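From: Geert Verstraete
To: Nollow EV owners list
Date: Apr 1, 2024
Subject: Re: Level 2 at home, is it worth the panel work?

Hi Ineke, hi all,

Ineke Michiels wrote:
> We pick up the car in two weeks and I'm still going back and forth
> on the charger. The electrician wants to swap the whole panel before
> he'll hang a 48 amp unit in the garage. My commute is short and I
> could live with the regular outlet, I think? My husband says we'll
> hate it by winter. What did the rest of you do? Also, is anybody
> on the Costello night rate, and do you have to sign up separately?

I went through this same thing last September, so let me save you some phone calls. Before you agree to a new panel, ask him to do a load calculation on paper. Mine started out with the panel talk too (different electrician, same speech), and once he sat down and added up the dryer, the range and the heat pump, there was room for a smaller circuit with no panel work at all. I ended up with a Honine unit turned down to 24 amps and I have never once wished for more. The permit was 357 dollars with the inspection, which hurt, but the panel would have been a whole other story! 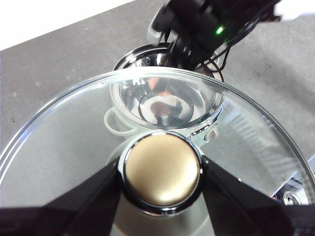 The load calculation goes by what's in the house, so walk around with a notepad before he comes. Big fixed stuff matters most: water heater, range, dryer, anything on its own breaker. Kitchen gadgets are mostly covered by a general allowance, but it's still good to know what they pull. A little electric pot with a glass lid, the kind with a round metal knob on top, might be 800 watts, and your car on a regular outlet will pull more than that for hours on end. So please don't put the two on the same circuit. Our garage outlet turned out to share a breaker with half the kitchen counter and I found out on soup night, in the dark.

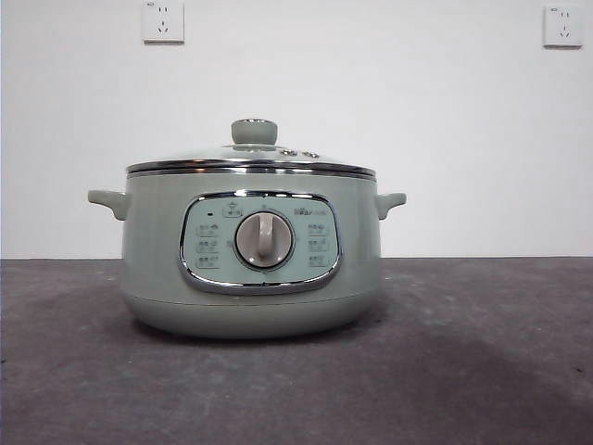
Green electric pot, lid on.

On the regular outlet question: with your commute you could do it. We did for 3 months. It was fine on weekdays and annoying whenever we came back from a long weekend with the battery low and had to be somewhere the next morning. If you go that way, have the outlet replaced with a good heavy one, and feel the plug with your hand after an hour or so the first few times. Warm is OK, hot is not. And skip the extension cord, please.

As for Costello, yes, you have to sign up separately, and they won't put you on the night rate until the new meter is in. Ours took ages. You can set the schedule in the car or in the charger, but pick one! I had both going for a while and they fought each other, and I woke up to a car that had charged for 2 hours and then quit.

One more thing, the Undstead garage people did quote me too, and their price didn't include the trench or patching the drywall. Read the second page.

Is your panel in the garage or in the basement? If it's in the garage the wire run is short and that changes the price a lot. Happy to send you my paperwork if you want to show it to your guy.

Geert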